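The first thing they tell you at Edenent is to keep your elbow down. I had driven out on a gray November morning expecting lab coats and a lecture, and instead I got a stool, a handheld controller and a bin of junk to sort out.

My job was to show the arm how to pick things up. That's the whole gig! You steer it through a grab by remote control, the computer keeps a record of every twitch you make, and after enough of those the software has a go on its own. The people at Edenent call each try a "demo," and a good shift for one person is 200 of them. I managed 14 before lunch (and I'm counting two I was talked through like a toddler with a spoon).

I'd figured the heavy stuff would be the hard part. Nope. It's the flat stuff, the things that lie there against the floor of the bin and give you nothing to pinch. Brushes are sneaky too, since they've got a fat end and a skinny end and you have to pick one and commit.

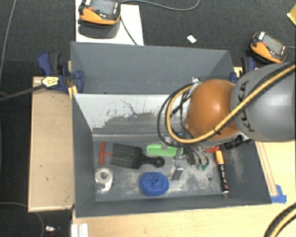 What got me was how much I do with my own hands without noticing. Reaching into my kitchen drawer, I shove three things aside to get at the one I want, and I don't plan any of it. With the controller I had to plan all of it, down to which way to turn the wrist before I went in. I'd line up, drift left, overcorrect, back out and start over, with my tongue sticking out the whole time.

The backing out counts, by the way. I kept apologizing for my messy tries and asking if they could be erased, and my coach said to leave them in. The team's software, which they call Pindau, had been fed nothing but tidy grabs at first, and when it bumped into a wall it had no idea what to do next. Now they want some fumbling in the mix. I have never felt so useful.

After lunch we switched to hand guiding, where you take hold of the arm and move it yourself. I loved this! It's like dancing with somebody very strong and very polite. It's slower, though, and after 20 minutes my shoulders were toast.

By the time I left, the day's tally on the whiteboard by the door stood at 369, and I'd like it known that a few of those were mine.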